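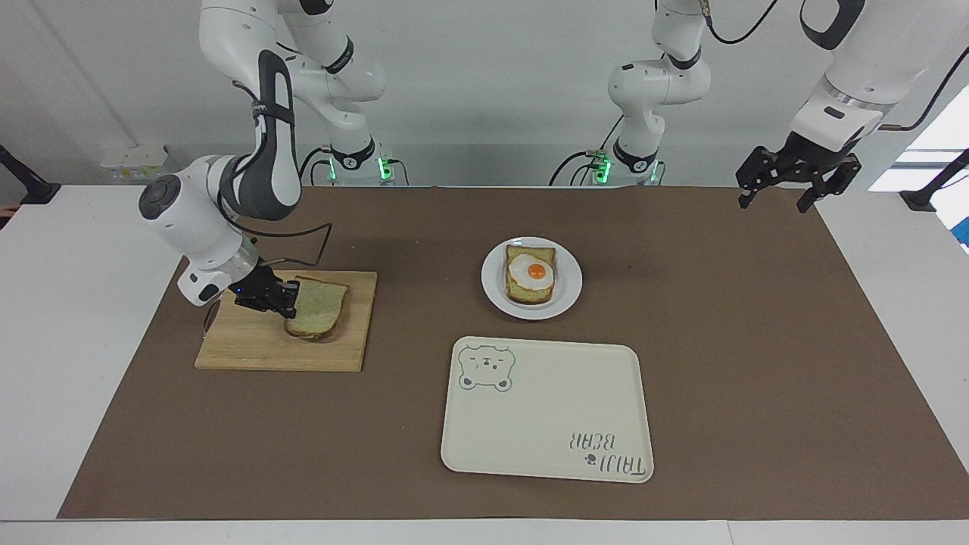
Breakfast Service Set

Catdale Catering Equipment supplies tableware and preparation items to schools, residential homes, clinics and staff dining rooms. The Breakfast Service Set brings together the three pieces needed to prepare and serve one morning meal: a cutting board, a round plate and a serving tray. Each piece may also be ordered separately.

Product code: 1343
Range: Mistdale
Supplied as: one board, one plate, one tray

Cutting board

The board is rectangular and made of light wood, with a faint grain on the surface. It holds a slice of sandwich bread with ample room beside it for trimming or spreading. Boards should be washed by hand in warm water, dried with a cloth and stood on edge until fully dry. They must not be left to soak. Customers who prepare raw meat or fish should keep a second board for that purpose.

Plate

The plate is round and white, with a wide rim that gives staff a clean area to hold during service. A slice of toast topped with a fried egg fits comfortably on it. The plain finish allows it to be used alongside most existing white tableware – customers need not replace a full service in order to add to it.

Serving tray

The tray is cream-colored and rectangular, with rounded corners and a raised rim. A line drawing of a bear's face with closed eyes appears in one corner, and the words "TAIJI BEAR" are printed in gray in the corner diagonally opposite. The tray has proved popular in children's wards and nursery dining rooms. Customers who require a tray without decoration should state this when ordering, and a plain tray will be supplied at the same price.

Abrasive pads should not be used on the printed areas.

Ordering

The minimum order is 20 sets. Orders of 100 sets or more are packed by meal station on request, with one board, one plate and one tray wrapped together. Larger contracts, up to 800 sets, are delivered in stages from the Plerkbridge warehouse under a schedule agreed with the customer in advance.

Replacement pieces are held in stock for all current items in the Mistdale range. Please quote the product code and the name of the piece required.

Returns

Unused items may be returned in their original packing. Any breakage in transit should be reported before the delivery note is signed – the driver will record it and leave a copy with the customer.

Contact

Inquiries regarding samples, contract terms and delivery should be addressed to Shagufta Qureshi, Institutional Sales, Plerkbridge office.

Page last revised Aug 22, 2022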